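Ticket: gripper opens on its own with rotary tool in hand
Site: Kudholm workshop, bench cell
Opened by: Leen Khoury
Assigned to: Branislav Kolář
Opened: 13 April 2018
Status: closed, one follow-up left open
Priority: high (tool came down on the bench)

Entry 1, Leen

Hi Branislav, I've got a weird one for you and I'd like you to read it before anyone runs that cell again, please. The arm had the blue rotary tool in the orange fingers, it was on its way back to put it down, and about a hand's width above the bench the fingers just let go. No alarm, no red banner, nothing on the screen at all. The tool landed on its side and rolled up against the rack. It wasn't spinning, thank goodness, and I was on the far side of the guard, but I did say a word I won't type here.

I hit the stop, switched the tool off, and left everything else the way it was. The log says "grip OK" right up to the moment I stopped it, which makes me trust the log a whole lot less than I did this morning.

Things I already tried, so you don't have to ask: I restarted the controller (no change), I reloaded the Condmont program from the backup (no change), and I wiped down the finger pads because they had some dust on them. Then I ran it with a block of scrap in place of the tool and it behaved perfectly, of course.

Entry 2, Branislav

Thanks, glad you're fine. Leave the tool out of it for now and stick with scrap. Can you send me the grip force setting from the Condmont program, and tell me whether the air line to the gripper was moved lately? Also, does it happen at the same spot every time or all over the place?

Entry 3, Leen

The gripper on this cell is electric, there's no air line! You're thinking of the Dursun cell, and I do the same thing all the time, they look alike from the back. Force is set to 60 percent. It was 60 in the backup too, so nobody has fiddled with it.

As for the spot, I only had the one drop when I wrote to you. Since then I've taped the tool up so it can't switch on, put a folded moving blanket on the bench and run the return move over and over. I got 2 more drops out of 25 runs. Both of them were in the same part of the path, right where the wrist rolls over to line the tool up. So it's not random, it just doesn't happen every time, and that's my least favorite kind of fault.

With the scrap block I can't get it to drop at all. The block is lighter and it has flat sides, so I'm wondering if it's the weight or the shape. The tool's housing gets narrower toward the nose and the fingers sit pretty low on it.

Entry 4, Branislav

Good, that's useful. Two ideas. One, the fingers really do slip because the housing tapers, and it only looks like they opened. Two, the cable to the gripper gets tugged when the wrist rolls and the gripper loses power for a blink. Could you put a paint pen mark on the housing right at the edge of a finger, and watch whether the mark creeps before the drop?

Entry 5, Leen

Did the paint pen thing. The mark does not creep. It sits right there against the finger and then the fingers open, quick, all the way. So that's not slipping, they are being told to open or they think they've been told.

Then I went after the cable. With the power off I rolled the wrist by hand and felt along the sleeve, and at the end of the roll it goes tight as a guitar string. Whoever added the last cable tie put it too close to the wrist (it may well have been me, I re-dressed that side when we moved the cell). I pulled the connector and one of the pins was sitting lower than its neighbors. You could push it back with a fingernail and it would slide out again.

What I think happens: the cable goes tight, that pin loses contact, the gripper restarts, and when it wakes up it goes looking for its home position. Home is open. And the controller keeps showing the last good answer, so it tells me "grip OK" the entire time the tool is on its way to the bench.

Entry 6, Branislav

I think you're right, and the home position is the part I don't like. Please swap the cable for the spare, move that tie back so there's a proper loop, and change the startup setting on the gripper so it holds where it is. There's a checkbox for it in the Kaltier setup page, second tab, "home at power on." Untick it, save, then power cycle or it won't stick. Once that's done, pull the gripper plug while it's holding scrap and see what it does.

Entry 7, Leen

New cable in, tie moved, box unticked. (It did not stick the first time, I forgot the power cycle. You did warn me.) Pulled the plug with the scrap block in the fingers and they stayed shut. Plugged it back in, still shut. The screen still says "grip OK" with the plug lying on the bench, though, so that half of the problem is alive and well.

After that I ran the return move with the taped tool, 25 runs again so it's a fair comparison, blanket down. No drops. Took the tape off, went through the pick and the whole job at slow speed with the guard shut, and the fingers held all the way through. The housing has a scuff from the fall but the collet runs true and the switch feels normal, so I'm happy to keep using it.

Entry 8, Branislav

Nice work. I'm closing this one and opening a separate ticket for the stale status, because the controller should fault when the gripper stops answering – no question. Until that's fixed, please treat "grip OK" as a rumor and keep hands out while it's carrying anything with a motor in it. I'll check the tie on the Dursun cell when I'm over there.

Entry 9, Leen

Will do. I've put a note on the controller about the status and written the tie position into the setup sheet, with a paint mark on the sleeve to match. The old cable is in the drawer with a tag on it if you want to look at the pin. Please don't let anyone put it back in the spares box! 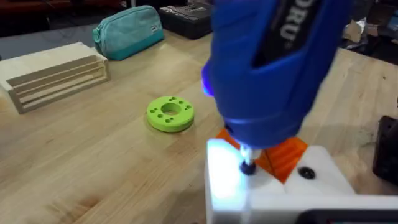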